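サイト内検索　キーワードを入力してください　検索

選挙監視報告書の読み方と記録票の作成手順

Dilia国際政治資料室　利用の手引き
最終更新日　2023年11月2日

当資料室では、各国の選挙に派遣された監視団の報告書を収集し、閲覧に供しています。報告書は選挙の実施状況を知るための基本的な資料ですが、団体ごとに構成も用語も異なり、初めて手に取る方には要点のつかみにくい文書でもあります。本ページでは、報告書を読み進める順序と、読んだ内容を記録票に整理する方法を説明します。大学のゼミ、市民団体の学習会、議会事務局の調査業務などでの利用を想定しています。

なお、本手引きは特定の選挙や政党、監視団体に対する当資料室の評価を示すものではありません。

1　報告書の種類を確かめる

選挙監視の報告書には、発表の時期によっていくつかの種類があります。読み始める前に、手元の文書がどの段階のものかを表紙または冒頭の記載で確認してください。

中間報告は、選挙運動の期間中に公表される文書です。選挙法の概要、候補者登録の経過、有権者名簿の作成状況、報道の傾向などが記されます。投票日のことは当然ながら書かれていません。

暫定声明は、投票日の直後に公表される文書です。報道で引用されるのは、多くの場合この声明です。集計や異議申立ての手続が終わらない段階で書かれるため、「現時点で」「これまでのところ」といった留保が付されています。引用の際に留保を落とすと、監視団の見解を実際より強く伝えることになりますのでご注意ください。

最終報告は、手続の完了後に公表される文書です。分量が多く、勧告の章が加わります。暫定声明と最終報告とで評価の表現が変わっていることもあります。両方が入手できるときは、必ず双方に目を通してください。

このほか、国内の市民団体による監視報告、政党立会人の記録をまとめた文書、選挙管理機関自身の実施報告があります。いずれも有用な資料ですが、作成者の立場が異なるため、記録票では資料区分の欄を分けて記入します。

2　派遣の枠組みを読む

本文に入る前に、監視団がどのような根拠に基づいて活動したかを確認します。見るべき箇所は序文と付録です。

まず、招請の有無です。選挙を実施する国の政府または選挙管理機関から正式な招請があったか、認証はいつ交付されたかを控えます。認証の交付が遅れた場合には、その旨が序文または脚注に書かれています。

次に、滞在の期間です。長期監視員は投票日の数週間前から各地に入り、選挙運動や名簿の縦覧を見ています。短期監視員は投票日の前後のみ滞在します。短期監視員のみの監視団が選挙運動について述べているときは、何に基づく記述かを本文中で探してください。聞き取りによるものか、他団体の公表資料によるものかで、記録票への書き方が変わります。

さらに、活動区域の制限を確認します。治安上の理由や移動手段の都合により、一部の地域に監視員が入っていないことがあります。全国についての評価と読める文章であっても、付録の地図を見ると空白の県が残っている場合があります。 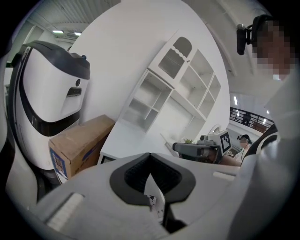 左手に立つ白と黒の背の高いロボット

3　対象となった投票所の範囲を把握する

報告書の中で読み違いが起こりやすいのは、数の扱いです。当資料室が講習で用いているSkullinell地区議会選挙の報告書を使って説明します。

同報告書によれば、地区に設けられた投票所は604か所、監視員が訪問した投票所は293か所です。訪問先は全体の半数に届いていません。したがって、報告書に「訪問した投票所の大多数において手続は適切に行われた」とある場合、この文が直接に述べているのは293か所についてのことです。残りの投票所について報告書は何も述べておらず、問題があったとも、なかったとも書いていません。

あわせて、訪問先がどのように選ばれたかを確認してください。無作為に抽出したのか、監視員の宿泊地から近い順に回ったのかによって、結果を全体に広げて読んでよい程度が異なります。抽出方法は付録の「方法」または「監視の手法」という項目にあります。項目自体が見当たらないときは、記録票の該当欄に「記載なし」と記入してください。空欄のまま残すと、確認していないのか記載がないのかが後で区別できなくなります。

訪問の時間帯にも注意が必要です。開場、投票、閉場、開票では、監視できる事柄が異なります。投票の時間帯に訪れた投票所の数と、開票に立ち会った投票所の数は、通常は別に示されます。Skullinellの報告書では両者が別の表に分かれており、本文では後者の数に触れていません。開票に関する記述を引用するときは、開票の表に戻って母数を確かめてください。

4　評価の表現を書き写す

監視団の評価は、慎重に選ばれた言葉で書かれています。「自由かつ公正」という語は広く知られていますが、近年の報告書ではこの語を避け、国際的な約束や国内法への適合の程度として述べるものが多く見られます。

記録票には、評価の文を要約せず、原文のまま書き写してください。翻訳を付けるときは原文の下に記し、訳語の選択に迷った箇所には下線を引きます。特に次の区別は、訳文で失われないようにする必要があります。

・「おおむね」と「全面的に」
・「報告があった」と「監視員が確認した」
・「懸念」と「違反」
・「影響を与えた可能性がある」と「影響を与えた」

「報告があった」と書かれた事柄は、監視員が第三者から聞いた内容です。監視員自身が見た事柄と同じ欄に記入しないでください。記録票の様式では左右の欄に分けてあります。

段落の主語も確認します。「監視団は」「監視員は」「関係者は」「政党の代表者は」のいずれであるかによって、同じ述語でも重みが変わります。受け身の文で主語が省かれているときは、脚注に出典がないかを見てください。脚注にもなければ、主語不明として扱います。

5　選挙法と照らし合わせる

報告書は、当該国の選挙法を前提に書かれています。たとえば、投票所の周辺に候補者の掲示物が残っていたという記述があっても、それが法令に反するかどうかは国によって異なります。報告書が「不適切」と述べているのか「違法」と述べているのかを読み分けたうえで、法令の条文に当たってください。

条文は、報告書の「法的枠組み」の章に挙げられた法令名と条番号から探します。当資料室では、主要な選挙法の英訳および和訳を閲覧室の書架に置いています。選挙の直前に改正が行われている国もありますので、訳文の基準日が投票日より前か後かを必ず確認してください。改正の経過を章の冒頭で説明している報告書であれば、その部分を先に読むと理解が早まります。

異議申立ての制度については、申立てのできる者、期限、審査を行う機関、決定の公表方法の順に整理すると、最終報告の記述を追いやすくなります。申立件数だけを取り出して選挙の質を論じることは避けてください。件数は、制度の使いやすさや政党の方針によっても増減します。

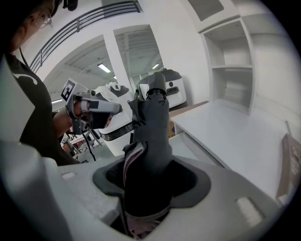

審査の結果が最終報告の刊行に間に合わなかった場合、報告書には「審査中」と記されます。この場合は、選挙管理機関または裁判所の公表資料を別に確認し、記録票の備考欄に確認した日を添えて補ってください。確認できなかったときは、その旨を記入します。

6　報道に関する章を読む

多くの監視団は、選挙運動期間中の報道についても調べています。放送局ごとに、各候補者に割り当てられた時間と、その内容が肯定的、中立的、否定的のいずれであったかを測る方法が一般的です。

この章を読むときは、対象とされた媒体の一覧を先に見てください。公共放送だけを対象とした調査と、民間放送や新聞を含む調査とでは、結果を並べて比べることができません。インターネット上の情報を対象に含むかどうかも、団体によって差があります。

また、現職の公職者に関する報道をどのように数えているかも確認が必要です。公務としての報道を候補者としての報道に含めるか否かで、数値は大きく変わります。区分の方法が書かれていなければ、数値の引用は控え、文章による評価のみを記録してください。

7　勧告を一覧にする

最終報告の末尾には、次回の選挙に向けた勧告が置かれます。勧告には通常、優先的なものとその他のものの区別があります。記録票の第2面に、勧告の番号、宛先、内容、関係する条文を一行ずつ記入してください。

宛先は、政府、議会、選挙管理機関、裁判所、政党、報道機関などに分かれます。宛先の書かれていない勧告は、内容から推測して埋めず、「宛先の記載なし」とします。

前回の選挙の報告書が入手できるときは、同じ勧告が繰り返されているかどうかを調べます。文言が一致していなくても、関係する条文が同じであれば対応関係を検討する価値があります。対応させた根拠は備考欄に書き、第三者が見直せるようにしておいてください。

8　複数の報告書を並べる

一つの選挙について、2団体以上の報告書を読むことをお勧めします。団体によって重点を置く分野が異なるため、一方に詳しく書かれた事柄が、他方では一文で済まされていることがあります。

評価が食い違っているときは、どちらが正しいかを決める前に、次の点を見比べてください。

・公表の時期
・監視員が入った地域
・評価の基準とした文書
・開票および集計への立会いの有無

食い違いの多くは、見ていた場所や時期の違いとして説明できます。それでもなお説明がつかない場合には、双方の文を並べて書き写し、判断を保留してください。記録票には結論を書く欄を設けていません。

9　閲覧室での利用方法

報告書の検索には、目録システムClustportをご利用ください。国名、選挙の種類、投票の年、刊行団体から検索できます。国名は投票の時点での名称で登録していますので、改称のあった国については旧名称でも検索してください。団体名は略称では検索できないことがあります。

古い年代の報告書の一部は、Gallagher文庫として別置しています。目録の所在欄に「Gallagher」と表示された資料は、書庫から取り出してお渡ししますので、請求票に請求記号を記入のうえ受付にお出しください。一度に請求できる資料は5点までです。返却後に続けて請求していただくことは差し支えありません。

複写は著作権法の範囲内で受け付けています。報告書の中には刊行団体が自由な複製を認めているものもありますが、付録の地図や写真には別の権利者がいる場合があります。奥付の表示をご確認ください。

記録票の様式は受付で配布しています。様式は毎年5月に見直しを行っており、旧様式で作成中のものはそのままお使いいただけます。記入済みの記録票を資料室で保管する取扱いはありません。

10　引用の際の表記

論文や報告に引用するときは、刊行団体名、文書の標題、文書の種類（中間報告、暫定声明、最終報告の別）、公表年、該当頁を記載してください。文書の種類を省いた引用が多く見られますが、本手引きの1に述べたとおり、段階によって内容が異なるため、必ず記載をお願いします。

複数の言語で公表された報告書では、どの言語版を正文とするかが奥付に示されています。正文以外の版から引用したときは、その版の言語を括弧内に付記します。

ウェブ上で公表された報告書は、公表後に訂正版に差し替えられることがあります。閲覧した日と、表紙に記された版の表示を控えておいてください。頁番号が版によってずれることもあるため、章および段落の番号を併記すると確実です。

読者からのコメント

学習会担当
「報告があった」と「監視員が確認した」を別の欄にするという説明が大変参考になりました。これまで同じ欄に書いていましたので、次回から改めます。記録票の様式は郵送していただけますでしょうか。

Dilia国際政治資料室
お問い合わせありがとうございます。様式の郵送は行っておりません。恐れ入りますが、ご来室の際に受付でお受け取りください。

院生
Clustportで地方選挙の報告書を探していますが、「選挙の種類」で「地方」を選ぶと住民投票も一緒に出てきます。分けて検索する方法があれば教えてください。

Dilia国際政治資料室
現在の目録では両者が同じ区分に入っております。お手数ですが、標題の欄に「投票」または「referendum」を除外語として入力し、絞り込んでください。

匿名
報道の章の読み方をもう少し詳しく知りたいです。肯定的か否定的かの判定は、誰がどのような基準で行うのでしょうか。団体によってかなり違うように思います。

Dilia国際政治資料室　資料案内係
お問い合わせは閲覧室受付または本サイトの問い合わせフォームまで　｜　無断転載を禁じます　© Dilia国際政治資料室　｜　ページの先頭へ戻る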